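Plultport Household Terms Glossary
Data card, version 3

Summary

The Plultport Household Terms Glossary is a collection of everyday words for domestic goods, gathered from written records and short interviews in the town of Plultport and the two neighboring districts of Grimlow and Mestach. It contains 3,091 entries. Each entry gives a word or phrase, the district in which it was recorded, a plain definition, and at least one sentence showing the word in use.

The glossary is maintained by the Mestach Office for Local Language. Sachiko Ogura is the editor. Tài Dương is responsible for the interview transcripts and for the Tu supplement described below.

Last revised: 16 May 2022

Contents of the release

entries.csv holds the main list, one entry per row.
sentences.csv holds the usage sentences, linked to the main list by entry number.
sources.txt lists the written sources in order of publication.
tu_supplement.csv holds 300 further terms from the village of Tu, which are numbered separately.
changes.txt records corrections made after version 1.

All files are encoded in UTF-8. Fields are separated by commas, and any field containing a comma is enclosed in double quotation marks. Empty fields are left blank and should not be read as zero.

Fields in the main list

entry_no: a whole number. Numbers are never reused. An entry that has been withdrawn keeps its number and carries the status W.
headword: the word as spelled by the editor. Where several spellings are found, the most frequent one is used and the others are placed in the variants field.
district: P for Plultport, G for Grimlow, M for Mestach. A term recorded in more than one district has more than one letter, in that order.
room: kitchen, laundry, bedroom, yard or general.
definition: one sentence, without abbreviations.
variants: other spellings, separated by semicolons.
status: A for active, R for remembered only, W for withdrawn.

Sources and method

Written terms were taken from shop ledgers, auction lists, school cookery books and the household columns of two weekly papers. Spoken terms come from 47 interviews held in private homes and at the Grimlow reading room. Speakers were asked to name the things they used on an ordinary day, beginning with whichever room they preferred. The interviewer did not suggest words. If a speaker offered a word that was unfamiliar, the interviewer asked for a sentence containing it.

Status R was assigned when every speaker who gave the word said that they no longer used it. The editor did not assign this status on the basis of written sources alone, so a number of ledger terms marked A may in practice be out of use. Users who intend to study the loss of vocabulary should exclude entries with no linked interview sentence.

Known limitations

Kitchen terms are overrepresented. Terms for tools and outdoor work are few, and the yard category should not be treated as complete. Most speakers were over the age of 60, and no speaker was under 25.

The boundary between Grimlow and Mestach was redrawn during the period covered by the ledgers. Terms from the affected streets are given both letters. In version 1 they were given the letter G only, and comparisons between versions will show a false increase in Mestach terms.

Words for cleaning articles present a particular difficulty. Speakers in Grimlow distinguish between a cloth, a mop and a brush by the surface to be cleaned, and speakers in Plultport by the length of the handle. The definitions follow the speaker's own account in each case, and no attempt has been made to reconcile them. For this reason, 80 headwords have two definitions and appear on two rows.

Personal information

Names, street addresses and dates of birth have been removed from all sentences. Speakers agreed in writing to the publication of their words. Requests for removal are handled by the editor and take effect in the next version.

Permitted use

The glossary may be copied, adapted and redistributed for teaching, research and reference, provided that the title and version number are given. Commercial dictionaries may quote up to 300 entries without written permission. The definitions may not be presented as the standard usage of any district.

Corrections

Corrections should state the entry number, the field concerned and the source of the proposed reading. The list is reviewed each June. Comments on individual headwords are published below the data card with the agreement of the sender.
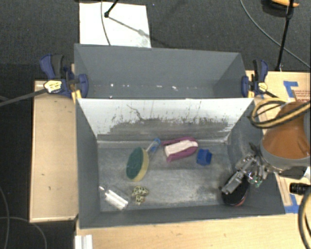 Tài Dương: The note on handles needs one qualification. Two of the Plultport speakers sort by handle length only in the kitchen, and use the Grimlow words for everything in the laundry. I would ask that both rows be kept for now and that the room field be filled in on each of them before the next version is closed.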